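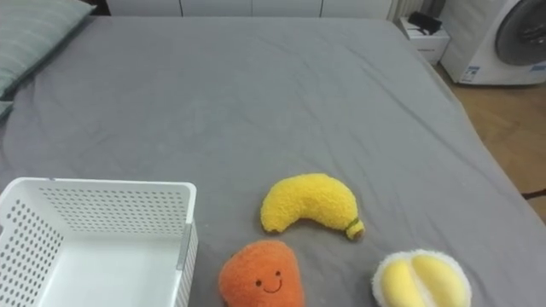 A bed with a gray fitted sheet and a pillow.

Maltdale Guest Rooms to Stay Open Year-Round

RODCOMBE — Maltdale, the guest house on the north side of Rodcombe, will take overnight guests in all 12 months starting in May, its owners said. Until now the house has closed for the winter and reopened in spring.

The change adds 70 nights to the booking calendar. Rooms will be sold by the night or by the week, and weekly guests will pay a lower rate between the fall and spring school breaks.

"We kept getting calls in the off season from people visiting family or working in Stunton for a few days," said Elínborg Overgaard, who manages the house. "Most of them ended up driving back late at night. We have the rooms, so we are going to rent them."

Maltdale has 16 guest rooms on two floors. The heating on the upper floor was replaced last year by Nørgaard, a contractor based in Stunton, and the windows on the street side were resealed at the same time. 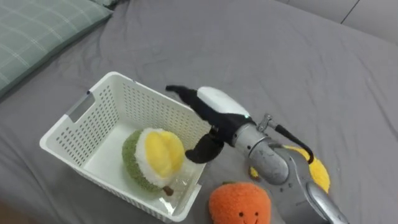
Bed linens are changed between stays and every fourth day for longer visits. Guests who want fresh sheets sooner can leave a note at the front desk before 10 a.m. Extra blankets are available at no charge — ask at check-in.

Breakfast will be served from 7 to 9:30 a.m. all year. The kitchen will not offer dinner in the winter months.

"Winter breakfast will be a smaller menu," said Đạt Doãn, the head cook. "Eggs, oatmeal, toast and soup. We will go back to the full menu in spring."

The house recorded 291 bookings last season, nearly half of them from returning guests. Current reservations are not affected by the new schedule. Bookings for the added dates open in May and can be made by phone or at the front desk.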